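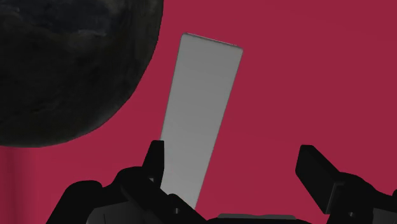
Trulberg simulation kit: grasping package, two months of use

I bought the Trulberg package in July for my small class in robot programming. The price was 2980 for one year with two seats, and I paid it from my own pocket, so I looked at everything with care.

What I like

The wrist view is clear. When the gripper is open and a plain gray block lies tilted behind the left finger, toward the camera's far side, my students can judge the angle before they send the close command. The red table surface helps, as the black fingers stand out well on it. Installation took me one evening, and the 50 ready exercises start easy.

What I like less

The objects have very simple surfaces. The block has no label and no texture, and I would like to train with things more similar to a real shelf. The manual is also short in the chapter about contact forces. I wrote to the support and Omar Shboul answered me the same day, but the answer was a link to the same chapter.

My colleague Najwa Darwish uses Panyasiri, for which she pays 1596. It has fewer exercises and a better manual.

I give four stars out of five. I will renew if they add the second object pack.

Neusa Bittencourt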